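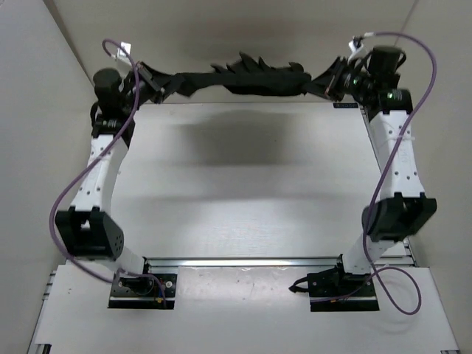 Folding table, October

Quick page this month, the wash pile got ahead of us again. Darks only this time, the lights are still in bags at Zacharias and will go up when I get a minute. Everything gets sorted at the Sosetti room, shaken out, folded, then off to the shop on Seta Street.

Darks. Always do these on the white top. Lint shows up straight away and so does any loose thread. Wipe down after, please, not before.

Shaking out. Hold both ends, pull level, let the middle drop. If the top edge stays ruffled give it another go, dont iron it. Ironing leaves a shine on the black stuff and we cant sell it.

Folding. Thirds longways, then in half. Old way was quarters but the pile kept slipping over on the shelf.

Stacking. 8 to a pile, no more. Label facing out, heavy ones at the bottom.

Bags. The 60 litre ones from Braresetti are back in, same price as before. The thin ones split so use those up on socks.

Offcuts. Anything too small to fold goes in the rag tub by the door. Lot 83 was nearly all offcuts, very annoying, wont be buying from there agian.

More when the lights are done. Shop opens at ten, ring the side bell if the shutter is down.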